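多瓦会议中心茶歇物料分装工作例会会议纪要

会议地点：汉弗莱斯楼底层分装间隔壁小会议室
会议时间：六月，下午两点开始
主持人：科琳·佩龙（Colleen Perron）
出席：纳代热·阿尔诺（Nadège Arnaud）、韦斯娜·阿塔纳索夫（Vesna Atanasov）、卡桑·利亚纳盖（Kasun Liyanage）、科琳·佩龙
请假：维姆·德克尔（Wim Dekker），书面意见已于会前提交
记录：韦斯娜·阿塔纳索夫
分送：多瓦会议中心各出席人员、弗拉弗（Flaver）后勤服务公司驻场组

一、确认上次会议纪要

上次会议纪要经出席人员审阅后通过，仅作一处更正：原文第四项中“托盘由楼层接待台回收”应为“托盘由分装间统一回收，楼层接待台负责集中堆放”。更正后的文本已替换存档版本。

上次会议遗留事项共处理如下。分装间门锁已更换，钥匙由阿尔诺女士与弗拉弗驻场组各持一把。货架标签尚未全部贴完，剩余部分并入本次第六项讨论。关于茶歇咖啡机滤纸的采购，经主持人确认不属于本例会范围，转交楼层接待台自行申请。

二、上月分装情况

阿尔诺女士报告上月茶歇物料的分装与发放情况。上月共发出零食托盘2,307份，其中155份为临时加单，主要来自汉弗莱斯楼二层的培训班及两场延时结束的评审会。退回未拆封的零食84袋，均已核对保质期并重新入架。

利亚纳盖先生询问临时加单的受理时限。阿尔诺女士说明，现行做法是茶歇开始前一小时停止受理，但上月有数次由会务人员直接到分装间口头要求，当班人员碍于情面照做，事后补单不全，造成登记簿与库存对不上。出席人员一致认为口头加单应当停止。会议决定，自下月起加单一律填写纸质加单条，由会务人员签名后交当班人员，当班人员见条分装；加单条当日归入登记簿，不得隔日补写。

佩龙女士补充，两场评审会的加单事先并未通知分装间，会务方已就此作出说明，本次不再追究，但应在下次会务协调时重申提前告知的要求。

关于退回的零食，阿塔纳索夫女士提出，上月退回袋中有少量袋口受压起皱，虽未破损，再次摆盘时观感不佳。会议同意此类袋装零食不再摆入会议托盘，改放员工休息区，由休息区自取，登记时另列一栏。

三、分装台面及托盘摆放

此项为本次会议的主要议题，由利亚纳盖先生介绍。

现行的分装台面做法是在灰色台桌上加放一块浅色木板，木板上再铺一张大幅浅色垫面，托盘与零食袋都在垫面上操作。此做法试行至今，各班人员反映大体可行，主要意见集中在三处：垫面边角容易翘起；木板比垫面略大，露出的边缘上时常积有碎屑；光线偏暗时，白色托盘放在浅色垫面上不易看清边沿。
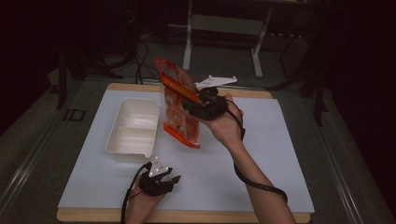 零食袋放入分格托盘时，应当占用哪一格？
统一放在靠近取用者左手的一格，袋面文字朝上，另一格留给小包装饼干或水果干；遇到袋子较大、盖过中间隔条的情况，改用不分格的大托盘。

就边角翘起的问题，利亚纳盖先生建议在木板背面用夹子固定垫面。阿塔纳索夫女士认为夹子会占去台面边沿的位置，清洁时也要逐个取下，倾向于将垫面多余部分折到木板底下压住。经讨论，会议决定先采用折压的办法，试用一个月，由弗拉弗驻场组记录每日收工时垫面是否移位，下次会议据此再议。

就木板边缘积屑的问题，阿尔诺女士指出，收工清洁规程只写了“擦拭垫面”，没有提到木板本身。会议同意将规程改为“先取下垫面抖净，再擦拭木板正面及四边，最后复铺垫面”。德克尔先生在书面意见中提出，木板长期沾水容易变形，擦拭时应使用拧干的布，不宜喷洒清洁液。会议采纳此项意见，一并写入规程。

就光线问题，佩龙女士表示分装间顶灯更换已列入楼宇维护的下一轮申请，时间未定。在此之前，可否将台桌向窗边移动，出席人员意见不一。利亚纳盖先生赞成移动，理由是下午窗边光线较好；阿尔诺女士担心台桌移动后挡住通往冷柜的过道，推车转弯困难。会议未就移动台桌作出决定，由利亚纳盖先生与驻场组现场量度过道宽度后再行提出。

阿塔纳索夫女士另提出，托盘分格中间的隔条较低，个别立着放的小包装会倒向另一格。她建议小包装一律平放。出席人员无异议。

德克尔先生的书面意见中还有一点，即零食袋从货架取到台面时应捏住袋口一侧，不要抓袋身中部，以免压碎内容物。阿尔诺女士表示，对薯片一类零食确有必要，对坚果则影响不大。会议决定写入新员工须知，不分品类，统一执行。

四、托盘采购与供应

佩龙女士报告，格雷拉梅蒂（Grelametti）已就下一季度的分格托盘报价，单价与上季持平，最小订购量有所提高。对方愿意分两批送货，首批可在订单确认后两周内送达汉弗莱斯楼收货口。

阿尔诺女士介绍现有托盘的状况。在用托盘中有16个因磕碰出现裂纹，已取下停用，暂存于分装间下层货架。她建议此次补购时适当多订，留出备用数量。利亚纳盖先生询问裂纹是否与清洗方式有关。阿尔诺女士答复，停用的托盘多数裂在转角处，估计是叠放过高、取用时硬拔所致，清洗方式暂看不出影响。

会议就叠放高度进行讨论。阿塔纳索夫女士提议在货架立柱上贴一道标线，叠放不得超过标线。此提议获得通过，标线的具体高度由驻场组试放后确定，贴好后拍照留存。

关于是否改用其他颜色的托盘，以便与浅色垫面区分，佩龙女士说明格雷拉梅蒂目录中有灰色款，但价格较高，且会议桌上混用两色不够整齐。德克尔先生的书面意见倾向于保留现有颜色，改换垫面。会议同意暂不更换托盘颜色，另请利亚纳盖先生了解深色垫面的供应情况，包括幅面、清洗要求和交货时间。
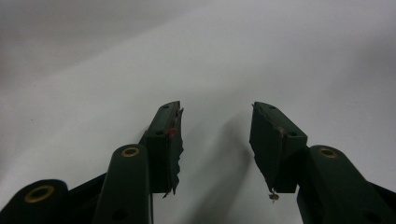

新到的托盘在首次使用之前需要怎样处理？
拆箱后逐个检查四角与隔条，用温水和中性洗涤剂清洗，沥水架上晾干后再入架；检查不合格的单独放置，并在收货单上注明，由佩龙女士与供应方联系退换。

佩龙女士提醒，收货单须由当班人员当场签收。上季度有一批货由收货口代签，箱数与单据不符，花了较长时间才核对清楚。会议决定，今后托盘与零食到货，收货口应先电话通知分装间，分装间派人到场点收；当班人员确实无法离开的，可请收货口暂存，但不得代签。

五、零食品类调整

阿尔诺女士提交下季度零食品类建议表，主要变动如下。

袋装薯片保留两种口味，减少大袋，增加小袋。培训班学员普遍反映大袋一次吃不完，开封后又不便带走。

坚果类继续供应，单独装盘，盘边放置过敏提示卡。提示卡文字由阿塔纳索夫女士重新校对，现行版本中有一处字体过小，后排取用者看不清。

水果干由每日供应改为隔日供应，与鲜果交替。弗拉弗驻场组表示鲜果须当日清洗切分，若遇全天满场，人手略紧。佩龙女士同意在满场日不安排鲜果，改用水果干，排班表上提前标明。

巧克力制品在夏季暂停。利亚纳盖先生询问能否在有空调的会议室保留。阿尔诺女士认为推车经过走廊时温度难以控制，不同会议室区别对待也容易引起询问，建议统一暂停至秋季。会议同意。

出席人员对建议表其余部分无意见，表格作为本纪要附件存档。

六、货架与标签

阿塔纳索夫女士报告货架标签进度。上层与中层标签已贴齐，下层因暂存停用托盘，位置尚未腾出。她建议停用托盘经拍照登记后尽快清走，不再留作备用。利亚纳盖先生询问可否用于存放文具等杂物。佩龙女士认为有裂纹的托盘不宜继续在楼内流转，避免误放回餐用托盘之中。会议决定全部清走，由驻场组按塑料回收处理，登记簿上作核销记录。

关于标签内容，会议确定包括品名、入架日期、保质期截止日期三项，不再写供应商名称。入架日期由上架人手写，字迹务必清晰。先入架者先取用，同一品类新货一律放在后排。

阿尔诺女士提到，近期有人从货架前排整箱抽取，后排旧货反被压在里面。她已在交接班时口头提醒，仍请驻场组在班前会上再讲一遍。

七、推车与发放路线

利亚纳盖先生报告，现有两辆推车中一辆前轮有异响，经检查轮轴缠有包装绳，清除后恢复正常。他提醒拆箱后的绳带应立即放入废料袋，不要搁在推车下层。

发放路线维持不变，即由分装间出发，先送底层会议室，再乘货梯至二层。二层走廊施工期间，推车改走东侧通道。佩龙女士要求当班人员在会议开始后尽量避免从正门进入会场，托盘可交给门外的会务人员摆放。德克尔先生在书面意见中建议，推车上层的托盘不要叠放，以免到达时零食袋移位，须在会场门口重新整理。会议同意在路程较短的底层可不作硬性要求，送往二层的一律单层摆放。 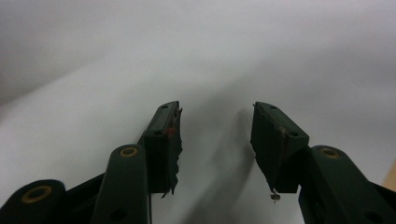
就单层摆放后每车载量减少的问题，阿尔诺女士估算二层全场须多走一趟。利亚纳盖先生认为可将第一趟提前出发，总时长变化不大。会议决定按此试行，出发时刻由当班人员写在登记簿首页，供下次会议参考。

阿塔纳索夫女士询问回收托盘时是否同样单层。主持人答复，回收时可叠放，但应先将盘内的空袋与碎屑倒净，叠放高度参照货架标线执行。

八、人员培训与新员工须知

佩龙女士说明，弗拉弗下月将有两名新人到驻场组，须在上岗前完成分装间的岗前介绍。内容拟包括洗手与着装、台面铺设、托盘检查、零食袋的取放、标签填写、推车路线以及收工清洁。岗前介绍由阿尔诺女士主讲，驻场组长陪同，时间安排在上午茶歇结束之后。

利亚纳盖先生建议新人头几日只负责底层会议室，熟悉之后再排二层。会议同意，具体天数由驻场组长视情况掌握。

新员工须知现有版本为两年前编写，其中台面一节仍是直接在桌面操作的旧做法，与现状不符。阿塔纳索夫女士负责修订，将本次会议第三项、第六项、第七项的决定一并写入，初稿完成后先送阿尔诺女士与德克尔先生阅看。

佩龙女士要求须知文字简明，能用一页说清的不要写成两页，并在分装间门内侧张贴一份。

九、其他事项

（一）阿尔诺女士提出，分装间废料桶容量不足，下午茶歇后时常满溢。会议同意增设一个带盖废料桶，放在门后，由驻场组领取。

（二）利亚纳盖先生询问分装间可否存放会务方的横幅与桌牌。佩龙女士答复，分装间只存放食品及餐用物料，其他物品请会务方另行安排存放地点。

（三）德克尔先生书面询问登记簿是否改为电子表格。阿塔纳索夫女士表示可以试做一份表格模板，但台面操作时手上不便，纸质登记簿仍须保留。会议决定纸质登记照旧，每周末由阿塔纳索夫女士录入一次，暂不对当班人员作额外要求。

（四）过道宽度的量度结果若在下次会议前得出，可由利亚纳盖先生以邮件告知各出席人员，无须等待会议。

十、决定事项及承办人

加单条样式设计及下发：阿尔诺女士，下月首个工作日前完成。
清洁规程修订并张贴：阿塔纳索夫女士，本月内完成。
垫面折压试用记录：弗拉弗驻场组，每日收工时填写。
过道宽度量度及台桌移动建议：利亚纳盖先生会同驻场组。
深色垫面供应情况：利亚纳盖先生，下次会议报告。
向格雷拉梅蒂确认托盘订单及分批送货时间：佩龙女士。
叠放标线试放、粘贴及拍照：弗拉弗驻场组。
过敏提示卡重新校对：阿塔纳索夫女士。
停用托盘登记、清走及核销：弗拉弗驻场组，阿尔诺女士核对。
新员工须知修订初稿：阿塔纳索夫女士。
岗前介绍：阿尔诺女士。
带盖废料桶领取：弗拉弗驻场组。

十一、下次会议

下次会议定于下月同一时段在原地点举行，拟议事项包括垫面试用结果、托盘到货情况及单层发放的试行记录。需要增列议题的，请于会前三个工作日送交记录人。

会议于下午三时四十分结束。

记录：韦斯娜·阿塔纳索夫
审阅：科琳·佩龙

附件一：下季度零食品类建议表
附件二：维姆·德克尔书面意见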